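Replacing the thermal paste in an old desktop PC

An office desktop that has got loud, or that shuts itself down on warm afternoons, often needs nothing more than a clean and fresh thermal paste. Paste dries out over the years and stops carrying heat from the processor to the cooler. The job takes an hour the first time you do it, less after that.

These notes are for the ordinary tower machines that come through the Tastbridge repair bench. Laptops and the small flat desktops are put together differently and are covered on a separate page.

What you need

A Phillips screwdriver, medium size
Thermal paste (we use Punura, any non-conductive paste will do)
Isopropyl alcohol, 90 per cent or stronger
Lint-free cloth or coffee filters
A soft brush and a can of compressed air
A dish for the screws

Before you open the case

Shut the computer down from the menu. If it still runs, let it work for ten minutes first so the old paste softens a little — a cold cooler can be stuck down hard, and pulling at it may bring the processor up with it. Then switch off at the wall, unplug everything and hold the power button in for 7 seconds to drain what is left.

Lay the tower on its side on a firm table with the removable panel facing up. Touch bare metal on the chassis before you touch anything else, and do it again whenever you come back from getting a tool. Do not open the power supply, whatever state the dust in it is in.

Taking the cooler off

Find the fan cable and follow it to its connector. Note which way round it goes, then pull it off by the plug and not by the wires. Some coolers have a plastic shroud over them that has to be unclipped first.

Loosen the cooler screws a couple of turns each, working diagonally. Once they are all free, twist the cooler gently from side to side until it gives, then lift it straight up. If it will not move, stop and warm it with a hairdryer on low.

Cleaning the processor

Leave the processor in its socket. There is no need to lift the retention frame for this job, and the pins underneath bend very easily.

Put a little alcohol on the cloth, never straight on to the board, and wipe from the edge of the metal towards the middle. Change to a clean bit of cloth and repeat until nothing more comes away. Dull patches and light wear on the metal do no harm. Clean the base of the cooler in the same way.

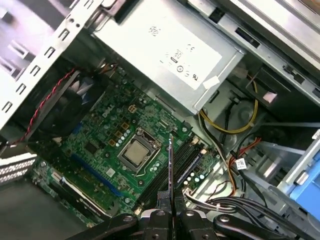
A Dell board with the processor in its socket, metal side up. The memory slots are the black ones.

New paste and refitting

Put a blob the size of a small pea in the middle of the processor. Do not spread it. Lower the cooler straight down, start all the screws by hand, then tighten them diagonally a little at a time until they stop. Reconnect the fan before you close the case — it is the step most often forgotten.

Start the machine with the panel off and check that the fan turns. On our Grurkville test desktop it idles at around 1000 rpm. If you get a fan warning at start-up, switch off, unplug and check the connector.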